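Chapter 4
Walls and the Loads They Carry

A wall in a house may do one of two jobs. It may hold up the floors and roof above it, or it may only divide one room from the next. The first kind is called a load-bearing wall and the second a partition. Builders need to know which is which before they cut a doorway or take a wall down.

Brick has been used for both. It is strong when pressed from above and weak when pulled or bent, so the bricks are laid in rows, called courses, with the upright joints staggered.

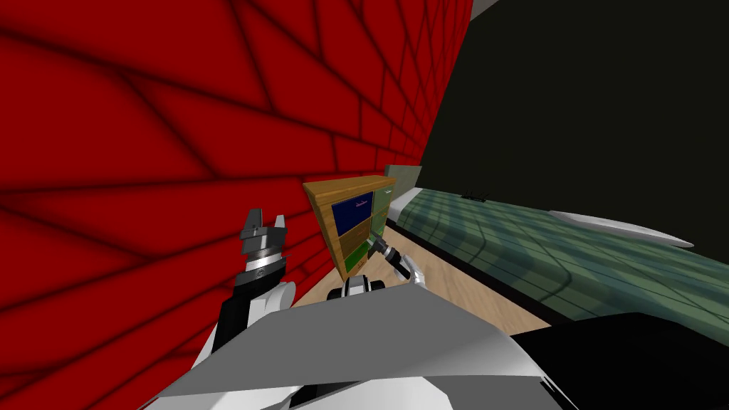
Why are the upright joints staggered?
Staggering spreads the weight. Each brick rests on two below it, and a load placed at one point is shared by more bricks in every course on the way down. If the joints lined up, the wall would act as a row of separate columns and could split between them.

Section 4.1 deals with mortar and its strength. Section 4.2 follows the weight of a roof down to the footings, using the plans of a small house at Vonduten. In the worked problem, a beam puts a load of 2,000 newtons on a wall. Keep your notes from Chapter 3, as the units are the same.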